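Sorting out the worktop shelves

11/02/2025

I have been meaning to deal with the worktop since October. We have a small kitchen and one decent stretch of surface, and over the winter it had filled up with things that had no place of their own. Tea, post, a bag of clothes pegs, batteries that might or might not be flat. I could make a sandwich on it if I pushed everything back with my elbow first.

The first thing I did was take everything off and put it on the floor in the hall. This took longer than I expected and made the hall unusable for an afternoon. Then I wiped down and measured what I had, which came to 52 inches between the cooker and the wall. Ville Kettunen, who lives upstairs and has the same kitchen the other way round, says his is the same, so at least they were consistent when they built them.

I had already decided I wanted a small tiered shelf and a proper dish rack, side by side. Up to now we had been drying plates on a folded tea towel, and the bottom plate always came up damp. I looked at a lot of racks. Most of the ones I liked were too deep. I also looked at a set from Tistivell with a drip tray and a cutlery pot and a hook for mugs, but it was more than I wanted to spend and the tray looked like a nuisance to clean.

What I wanted was two levels, a top one with prongs for plates and a flat one underneath for anything that won't stand up. For the shelf I was less fussy. I only wanted it to be narrow and not too tall. 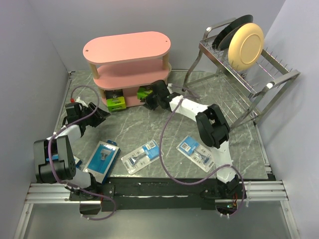 Man-sik Geum

The shelf is pink, with three tiers, rounded ends and light wooden posts. I would not have picked pink if I had been choosing on colour, but I've got used to it. The lowest board sits close to the worktop, so nothing much can roll underneath, and it is where the green and black boxes go. One of them sticks out past the front. I have tried turning them and I have tried swapping them over, and for the moment I have stopped trying.

The plan is for the middle board to take the tea and the salt, and the top one to stay as clear as I can keep it. Every flat surface in this house turns into a place for letters within a few days. My rule is that nothing made of paper goes on the top board. We will see how long that lasts.

The dish rack is plain silver metal and I am pleased with it. The plates go in on edge between the prongs, and the yellow one has ended up at the front with the two dark ones behind. Those are the plates we use most. The big serving dish will not go in upright at all and has to lie on the lower tier, where it takes up nearly the whole grid, so I wash that one last and dry it by hand.

I did think about putting the rack on the left and the shelf on the right. The trouble is that I wash up with my right hand and put things down to that side without looking, and I'd have been stacking wet plates on the tea. If you are left-handed you may want it the other way. Ville does, and with his kitchen being reversed it works out well for him.

A few notes on what happened to everything else. The batteries have gone in a jar in the cupboard. The pegs are on the back of the door. I found two tin openers and kept the one that works. The instruction booklets I put in a folder, apart from the one for a Clulik toaster we haven't owned for years, which went in the recycling.

The grey marbled surface shows crumbs less than the old one did, so I have to remember to wipe it even when it looks clean. I do it last thing, after the plates are put away, and lift the boxes out while I'm at it.

Next is the cupboard under the sink. I opened it yesterday and shut it again.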